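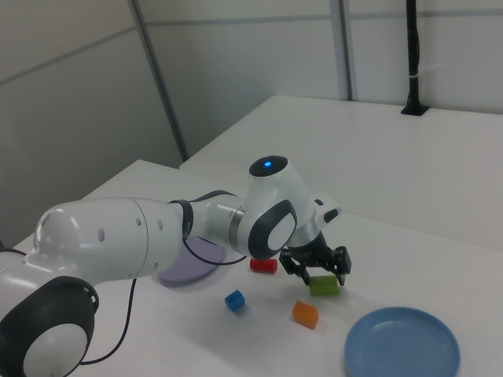 Photo: Flotau Support

Print this page | E-mail this page

3.2 Gripper stops above the block and sulks

The Trivel controller reports fault 17 when the fingers touch the table before they close. It will then wait for you, with great patience.

1. Press STOP. A blue light on the wrist means power is on – keep your hands out.
2. Clear the fault and jog the arm up 80 mm.
3. Check that no cable loop can snag on a plate.
4. Re-teach the table height, then run at low speed.

CAUTION: Do not pull the block out from between the fingers. The arm has no opinion about yours.

Note: If fault 17 returns 2 times, stop clearing it and call us.

We use cookies to remember your language. Accept | Settings

© Flotau. Contact | Back to top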